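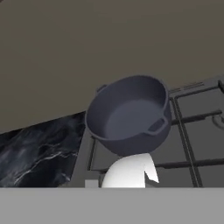
Zavia asked on the last call whether the model development money could go to castings abroad instead of the training days, and said the girls on the new faces board need jobs more than they need another walking class. Fair point. We talked it over and the short answer is a bit of both, see the budget part below.

Progress report, new faces program
To: Pirov Fund
From: Toom Model Management, development desk
17 April 2018

Where we are

Second quarter of the grant. Board is up and running, comp cards printed, digitals redone for everybody after the first set came out too yellow. Three new faces placed with partner agencies overseas. One direct booking for a fall lookbook with Sindness, knitwear and coats, two days, paid on time. Another option with the same client, not confirmed, so not counted here.

Test shoots went fine mostly. One had to be moved because the stylist's trunk got stuck in customs – we used the models' own jeans and some shirts from the studio rack and the pictures are honestly stronger than the ones we planned. Two of them are now the opening pages in the books.

Runway training: 4 sessions done. Heels, turns, pacing with a group, what to do when the girl in front slows down. The boys had a session of their own, shorter. Attendance good except the week of school exams, which we should of seen coming. Next time we check the school calendar first.
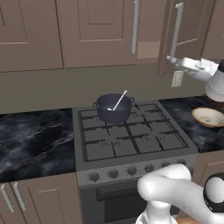
After the exam week we moved everything to late afternoon and that fixed it. Also cut the session length. People were tired and the last half hour was no use to anyone.

What didn't work

The open call. Too many people, not enough of us, and the flyer had the wrong door on it. A few good finds but we lost at least one to another agency because we were slow to call back. New rule, callbacks go out by the next evening.

The website. Still the old one. Portfolios load slow and casting directors have complained. Developer is promising July.

Budget

Printing came in under. Travel went over by $300, all of it a changed train and one extra hotel night. We would like to cover that from the $300 left in the printing line, so no new money needed. Please confirm by email so we have it in writting.

On Zavia's question: we propose keeping the remaining training days but making them shorter, and putting what we save toward casting trips. Numbers to follow once the room rental is settled. 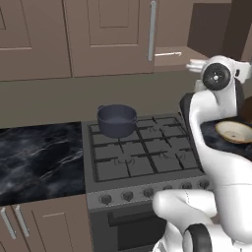 New faces program, second quarter

Next steps

– Chase the Sindness option
– Fresh digitals before show season, hair has changed on half the board
– Contract reading evening for parents of the under-18s, they asked for it
– Get a second booker trained on the chart so callbacks don't sit
– Sort out the chaperone list for the casting trips

Receipts are in the shared folder, travel ones scanned sideways, sorry. Test shoot invoices still missing one, the makeup artist is sending it again. Full accounts with the next report.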